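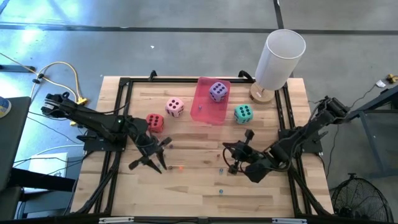 Should large soft dice and small beads be stored in the same container?
They should be kept apart. Large pieces belong in an open tray within reach, and small pieces belong in a closed container that is brought out only when an activity calls for them.

The Tirngate Play Library lends games and sorting materials to 27 schools and community centers. Its lending rules treat storage as a matter of housekeeping, to be settled by each borrower. It is the position of this essay that storage is part of the activity itself and should be taught as such.

The usual practice is familiar. At the end of a session an adult sweeps everything on the table into one bin and closes the lid. The next group then spends its opening minutes digging for a die beneath a layer of beads. Gudrun Schmieder, who reviewed returned sets for the library last December, recorded 11 sets in which large and small parts had been packed together. None of those sets could be lent again until the contents had been separated by hand.

A tray is a modest remedy, and it has much to recommend it. Its raised sides mark a boundary that a young child can understand without instruction. A die is either in the tray or out of it. A translucent tray has the further merit that its contents can be checked from the side, and a light color helps the pieces stand out.

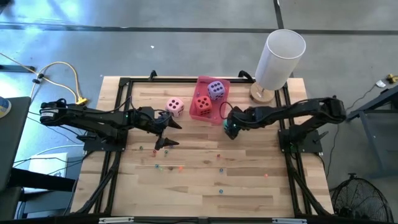
Beads require more care. They scatter easily, and on a wood surface with a strong grain the brown and orange ones are hard to pick out. A lamp at the corner of the table is worth the space it occupies, particularly in the late afternoon. Borrowers should also clear the beads before they clear the dice. The small pieces are the ones most often lost, and they deserve the group's attention while it is still fresh.

Dionysis Deligiannis has argued that children come to play and that tidying should be left to staff. The objection has some force where sessions are short. Even so, a child who returns a purple die to its tray has practiced matching and sorting, the very skills for which these sets were purchased.

The library should amend its lending rules to require separate containers for large and small pieces, and should supply a tray with every set of dice. The added expense would be small when compared with the staff hours now spent on sorting returns.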